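4. Lock-ups and what holders understood of them

4.1 The two sales

Multbridge and Helov both sold tokens to the public before either had a finished game. The tokens could be spent inside the game once it opened, and until then they could be held or, after a waiting period, sold on. Both sales set this waiting period, or lock-up, at 60 days for public buyers. Earlier backers and staff were placed under longer lock-ups, the terms of which were set out in a separate schedule.

The sales differed in how the lock-up was counted. Multbridge started the clock on the day the buyer's payment cleared, so that each buyer had a personal release date. Helov started it for all buyers on the day the tokens were issued, which fell after the close of the sale. A Helov buyer who paid early therefore waited longer than one who paid late. The Helov sale page gave the length of the lock-up in its summary table and the start date in a note further down. The Multbridge page gave both in the same line.

A second difference lay in the minimum holding needed to vote. Multbridge allowed any holder to vote. Helov asked for 1,000 tokens, held in a single wallet at the time the vote opened. Tokens still under lock-up counted towards this figure in both cases, although Helov only made this clear in December, in an answer posted to its help pages.

4.2 Sample

We sent a short questionnaire to buyers through the message boards run by each firm and through Sulima, a wallet product used by buyers in both sales. Replies were accepted only where the respondent could show a purchase record, with the wallet address covered if they wished. After removing duplicates and forms with no purchase record, 606 replies were left. All the results in this section use that set unless we say otherwise.

Buyers who had sold all of their tokens were allowed to take part. They are harder to reach through a message board, and we expect them to be under-represented. We also expect the replies to lean towards people with a complaint. No weighting was applied, as neither firm publishes a breakdown of its buyers against which weights could be set.

The questionnaire asked for the release date as the buyer had understood it at the time of purchase, the release date as it turned out, and where the buyer had found the first of these. It then asked whether the buyer had read the schedule for earlier backers. Open comments were invited at the end and could be left blank.

Figure 3. Hand-held grippers at a table with a pink-and-white checked cloth.

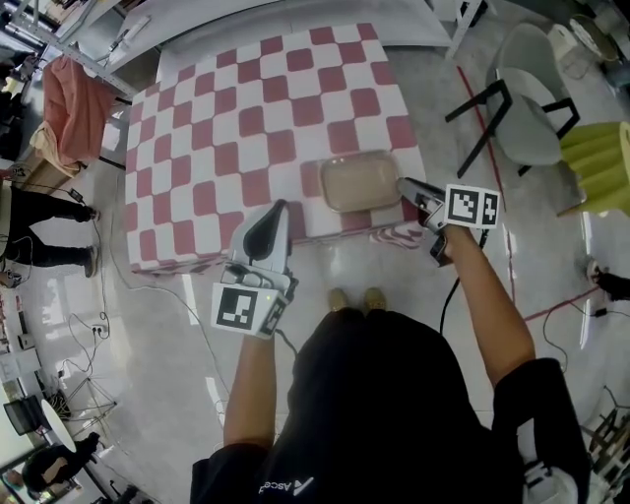 Answers on the release date were treated as correct if they fell within one day of the true date, to allow for time zones. Where a respondent gave only a month, the answer was set aside. Respondents who had bought in both sales answered each set of questions twice, and their two sets of answers are kept apart in the comparisons below.

4.3 Release dates

Multbridge buyers were more often right about their own release date than Helov buyers. Most of those who got it right said that they had taken it from the receipt sent after payment, which printed the date in full. The Helov receipt printed the length of the lock-up only. Several Helov buyers had worked out a date for themselves by counting from the day they paid, and arrived at a date that was too early. The error ran in that direction in nearly every case, as one would expect from the way the clock was set.

The size of the purchase made little difference. We had thought that people who spent more would have read more, and split the replies at 2,000 tokens to test this. Buyers above the line were a little more likely to have opened the full terms, but no more likely to give the right date. Some of the larger buyers had relied on a spreadsheet passed round on the message board, in which the start date was wrong.

Previous experience did help, though in one sale only. Helov buyers who had taken part in an earlier token sale of any kind were more likely to have looked for a start date. Among Multbridge buyers there was no such gap, and we put this down to the receipt. A person who is sent the right date does not need to know where to look for it.

Time since purchase is a possible weakness in this part of the study. Respondents were asked to recall what they had believed some months before, and a belief that proved wrong may be remembered better than one that proved right. We asked for a screenshot or message from the time where one existed. The replies that came with such a record showed the same pattern as the rest, but they were few and we do not report them on their own.

4.4 The schedule for earlier backers

Few respondents in either group had read the schedule for earlier backers before buying. Those who had read it mostly found it through links posted by other buyers. In both sales the schedule was a separate file, reached from the foot of the sale page, and in both it was expressed as percentages released at set intervals. Neither firm gave the number of tokens that each release would add to those already in circulation. A buyer who wanted this number had to multiply the percentage by a total given in another document.

This matters more for price than the public lock-up does. Releases to earlier backers were much larger than releases to the public in both sales. Helov put the first of them to a vote, asking holders whether it should be moved back. The vote closed on Tue 21 July and the release was left where it was. Turnout was low, and the open comments suggest that the minimum holding was one cause. Respondents with fewer tokens than the minimum had, in several cases, found out about the rule when the voting page refused them.
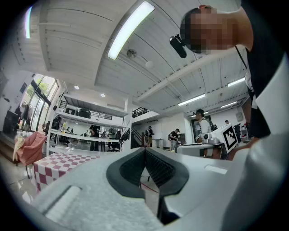 One Helov buyer wrote that the vote came too late to be of use to small holders, who had already made up their minds to sell on the first day they could. The same reply went on to say that a plain calendar of every release, sent out with the receipt, "would have done more for me than any vote". Another buyer disagreed, and said the terms were all there for anyone who took an evening to read them before paying.

Both comments fit the wider set of replies. The terms were public and, as far as we could check, accurate. They were also spread over several documents, and buyers tended to stop at the first one that gave them a number.

4.5 Comparison with Ong

Ong, the third sale described in Section 2, had no lock-up for public buyers and is left out of the figures above. Its schedule for earlier backers was printed on the sale page itself. We have only a handful of replies from Ong buyers and draw nothing from them beyond noting that most knew such a schedule existed. Section 5 returns to Ong when dealing with resale in the first week.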